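Taking Apart and Putting Back Together: What We Learned from One Old Desktop Computer

Student project report, Introduction to Hardware Repair
Submitted April 25, 2019

Why we picked this project

When our instructor handed out the list of possible projects, most of the class went straight for the ones with programming in them. Our group wanted something we could hold. The line that caught our eye was near the bottom of the sheet and said only "desktop tower, strip, document, reassemble," and I will admit that we thought it would be the easy one. We had all opened a computer before, at least to blow the dust out, and one of us had once added a hard drive for an uncle. So we signed up, and then spent a good part of the term finding out how many little things there are to know about a machine that most people keep under a desk and never think about.

The tower came from the storage shelf in the electronics room and carried the inventory number 3171. The paperwork with it was one folded page, which told us it had been an office machine bought through a reseller called Toivonen and that it had been retired in October. It didn't tell us what was wrong with it, or whether anything was wrong with it at all. We decided to treat that as part of the fun.

How we set up the work

We agreed early on that the case would stay on its side for the whole project. Standing up, a tower hides half of its cables behind the other half, and every time you let go of something it slides down to the bottom. Lying down, gravity is on your side, and two people can look in together without bumping heads too often. We kept the screws in a muffin tin from my kitchen, with a scrap of masking tape under each cup saying where they belonged. I had bought a nice divided tray from Wovus for this, with a lid and everything, but the cups turned out to be too shallow and the screws hopped from one to the next whenever somebody carried it.

Before touching the inside we unplugged the cord, held the power button down for a few seconds, and put on the wrist straps. After that our rule was one person with hands in the case, one person writing, and everybody else asking questions.

Our notebook has a sketch for every step, and the early sketches are pretty bad. We had drawn the cables as single lines when they really come out of the power supply as a whole crowd of red, yellow, orange and black wires that split up and go their own ways, some toward the motherboard and some over to the drive cage. It took us three tries to get a drawing that another group could have followed.

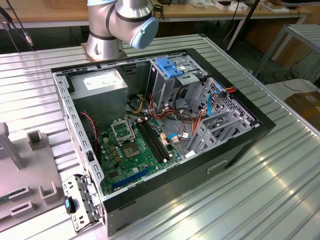

Marjatta Mäkelä wrote in the margin of our first draft that we should learn to follow a cable with a finger before we ever pull on it, and that a student who can say out loud where both ends go will rarely break a connector. She also wanted us to stop saying "the wires" and start using the proper names. We took both pieces of advice, and the second one was harder than it sounds.

The processor socket

This was the part that made everyone nervous. The socket on this board has a metal bracket that lifts up on a hinge, and with the bracket open and the processor out you are looking right at the most delicate area in the whole machine. We made a rule that no tool was to pass over it while it was open — not even a screwdriver being handed from one person to the next — and I am happy to say we kept to it. The person writing had the job of calling out if a sleeve came too close, which mine did, more than once, until I gave up and rolled them to the elbow.

We practiced the lever with the socket empty before we tried it with the chip. Opening it takes very little effort. Closing it over a processor takes more push than you expect, and I think it helped all of us to feel the movement first without anything expensive underneath.

Memory and drives

The two RAM slots sit side by side to the right of the socket, and they are black, both of them, so color was no help in telling which to fill first. We went by the numbers printed in the manual. The clips at the ends of the slots want to be opened all the way, and the module wants to go straight down. Our first attempt went in a little crooked at one end and we only caught it by looking along it from the side.

The drive cage was a pleasant surprise. It has a blue plastic latch on top, and once we found that, we put away the screwdriver we had been waving around. We noticed that blue shows up in other places where the maker wants your fingers to go, and there is another small latch, black and blue, near the expansion-slot bracket. I had never thought of a computer case as something that somebody designed for a tired technician, but I do now, and I looked at my own machine at home with less respect afterward.

The SATA cable is light blue and has more length than it needs. On our first reassembly we tucked it too tightly, and it pulled itself partly loose when we moved the case. The second time we let it keep its loop.

Time and money

We had 20 hours set aside and used all of them, plus one lunch break that we didn't write down. Our supply budget was 100 dollars. The biggest purchase was a can of air and a box of wipes from Pranico, followed by the Wovus tray we ended up not using, and thermal paste, which we bought too much of. For our parts list we used the free version of a program called Jornesora. It is fine for a short list, though it insisted on putting everything in alphabetical order, so that our bracket and our battery were neighbors in the list and strangers in the case.

What we would do differently

We would label both ends of each cable. We labeled one end, felt very organized, and then spent most of an afternoon on the other ends. We would also read the manual before the first session, all the way through, and not only when we were stuck.

We would ask for a better lamp, too. The corner behind the power supply is dark even with the side panel off, and there is a thin red-and-black wire running down along the wall there that was missing from our first two drawings. It was our quietest group member who finally spotted it, with a phone light, while the rest of us were arguing about screws.

Our notebook, the corrected sketches and the parts list are in the department folder under project number 2548. The muffin tin has gone back to my kitchen.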